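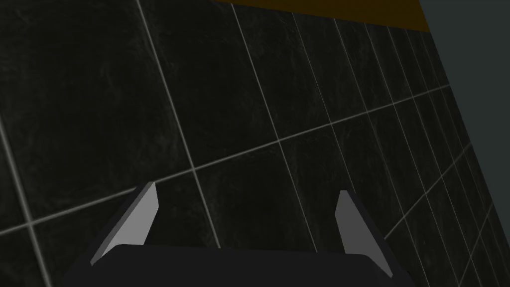
Frequently asked questions about the Skurancombe Tenants' Fund complaint

Last updated 2 September 2024

What is this about?
We have asked the state charity regulator to look into the Skurancombe Tenants' Fund, which was set up to help renters with legal bills and has lately taken to sending them some.

Who is "we"?
The Trurkby Renters' League. Marius Vasiliu signs the letters and takes the phone calls, including the long ones.

Didn't you already complain?
Yes, in May. The reply thanked us for our interest in charities. The new complaint has four exhibits and is harder to thank us for.

What did the Fund do?
It sued two of our members for defamation over a leaflet. The leaflet said the Fund had spent $4000 on a retreat at Guvstead. The Fund's own annual report says the same thing, in a nicer font.

How did the lawsuit end?
The judge dismissed it after a hearing of about two hours. The Fund calls this "a pause."

Can the regulator shut the Fund down?
It can, but we haven't asked for that. We want the trustees to explain who approved the lawsuit and whether donors paid for it.

I gave money to the Fund. Can I get it back?
Probably not. You can write and ask how it was spent. Please send us a copy of anything you hear.

Is the Roman Street office still open?
Yes, weekday afternoons. Ring twice. The bell has its own views.

Can I see the complaint?
Ask at the office for a copy. Members' home addresses are blacked out.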